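阅读时间:6 分钟

本网站使用 Cookie 改善浏览体验。继续浏览即表示您同意我们的 Cookie 政策。

Toprak 双指夹爪套件(室内整理与客房作业用)

先说清楚这一页是谁写的。我们是 Allorport,卖设备,也负责装设备和修设备。Toprak 夹爪由 Brirnora 生产,厂家自己的宣传册里有一句“让员工告别重复劳动”,我们没有把它抄过来。这套东西我们卖了一段时间,客房部的人也跟我们抱怨了一段时间,下面写的是两边对得上的部分。

套件内容

夹爪本体一只,平行手指 2 根,法兰转接件,控制线,腕部相机支架,仿真模型文件一份。夹爪本体自重 980 克,买之前请先核对机械臂的额定负载,把这部分扣掉再算能拿多重的东西。手指最大开口 144 毫米。开口够大,不等于什么都夹得稳:圆的、滑的、软的,都要单独试。灯罩、靠枕、相框这类客房里常见的物件,形状差别很大,请不要拿一件试成了就推到全部。

手指可以单独更换,不必连本体一起拆。更换时先断电,再松底座侧的螺钉。我们见过带电换手指的,修理费由客户自付。

先在仿真里跑一遍

随套件提供的模型文件可以导入常用的仿真软件。我们建议每一位买家在下单前就索取这份文件,把自己的房间大致搭出来,看看机械臂转不转得开。很多房间的问题不出在夹爪上,出在床头柜和墙之间那点空隙。腕部视角尤其要看,因为现场的操作员多数时候就是盯着这个视角干活的,夹爪本体会占去画面很大一块,手腕一歪,墙和地毯也跟着歪。习惯需要时间,有的人看半小时就头晕,排班时要把这一点算进去。

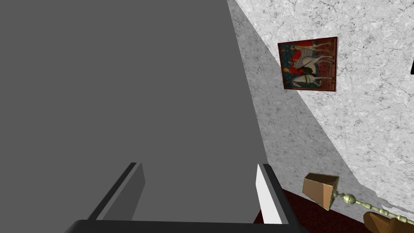
仿真画面,腕部视角:夹爪张开,未夹持物体;右侧为大理石纹墙面、挂画和一盏棕褐色灯罩的灯。

仿真能告诉您够不够得着,告诉不了您东西会不会被捏坏。模型里的接触力是简化过的,真实的布面和旧家具的漆面都要在现场试。仿真里顺利跑完的动作,我们在验收时照样要重新跑,这部分工时写在报价单里,不打折。

对岗位的影响

采购来问价的时候,十有八九会问能省几个人。我们的答复一直是:别按省人来做预算。

以 Duloletti 公寓酒店为例,他们从三月开始试用,原来的设想是让机械臂在退房后把房间里的小件归位,客房员只管布草和卫生间。用下来,归位这一步确实有一部分交出去了,可客房员多了别的活:推设备进门、清出通道、夹爪停下来的时候去看它为什么停。这些事没有写进原来的岗位说明,也没有算进每间房的定额。头几周,员工是用自己的休息时间补上的。后来酒店改了定额,才算说得过去。

另一个变化不大好听。机械臂的日志会记下每次停机和人工介入的时间,有主管拿这份日志去考核员工。日志记的是机器的状态,拿来评价人,既不准也不公道。我们交付时默认关闭按人员导出的功能,要打开需要书面申请,并且请先和员工谈过。

也有员工喜欢它。有人腰不好,弯腰捡东西这一项少了,觉得轻松;也有人学会了远程操作,调到了控制台。但控制台岗位就那么几个,培训名额给谁,工资涨不涨,这些和夹爪的参数没有关系,设备商也替您答不了。哪家供应商说能答,建议多问几句。

什么情况下不建议购买

房型杂、家具经常换位置的,不建议。每次换位置都要重新示教,省下的时间又还回去了。

客房总数少的,不建议。夹爪要有人懂得维护,为几间房养一个懂的人,账算不过来。

准备先裁人再上设备的,我们不接。设备出状况时,现场得有熟悉房间的人顶上。

维护

每运行 300 小时检查一次指面磨损和底座螺钉。指面沾了灰或者纤维,用干布擦,不要用酒店常备的多用途清洁剂。急停按钮每班开工前按一次,确认有效,并由当班的人签字。异响请停机报修,不要自己往里加油。

询价与试用

询价时请附上房间平面图、机械臂型号、现有的排班方式。第三项常有客户不愿意给,说与设备无关。没有排班方式,我们只能报硬件价,报不了安装和培训。可以申请带走试用,试用期间押金照收,手指的正常磨损不扣钱,摔坏要扣。

本页内容更新于 2024-04-29。参数以随货说明书为准。

联系我们 | 版权所有 © Allorport | 返回顶部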